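I keep a running list of chores I'd hand over to a machine tomorrow, and it's up to 17. Folding is at the top. Unwrapping things is near the bottom, mostly because it never struck me as work until my friend Joonas got me reading about robot hands.

So can they do it yet? Sort of! A big stiff box in the same spot every time, sure, machines have been good at that for ages. My cousin's shop floor at Gomholm has an arm that'll do 400 of those before lunch and never complain (my cousin complains plenty). 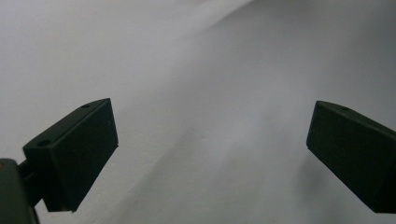

Home is another story, and I think the reason is all the floppy stuff. Bags, sheets, thin paper. You push on it and it goes somewhere else.

Take a paper wrapper on a flat wooden stick. One gripper has the stick, a second one is held in somebody's hand, and I still catch myself wanting to reach in and use my fingernails. Two fingers with no nails — that's a tough way to live.

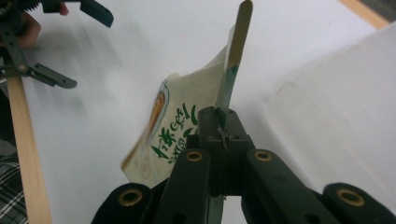

Page last changed: January, 8:17 pm

Joonas gives it two years before something can put away my groceries. I bet him dinner it'll take 8, and he's already picking the restaurant. Meanwhile there's a basket of towels waiting on me.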